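Home Robotics Workshop, Unit 4: Finger Pads and Grip Force
Instructor: Shahla Rostami
Handout revised 12 June 2026

By this unit you should have a working two-finger gripper, either on the arm or on a handle. The aim now is to choose pads and set the closing force.

Fasten each finger with both screws before you test. A finger held by one screw will twist under load. Pads can be different materials on the two sides, and Byung-chul Yeo's build notes compare several pairs.

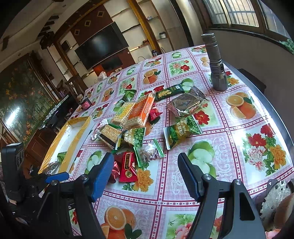

Foil wrappers are slippery and change shape when squeezed, so start with low force. Raise it one step at a time until the packet lifts without sliding. Write down the setting. On the Rekska servo the scale runs from 0 to 1,000, and my own build holds a small packet at 574.

For homework, run 54 picks with one pad pair. Log every drop and where the fingers touched. Send the log to Rima Hattar before Unit 5.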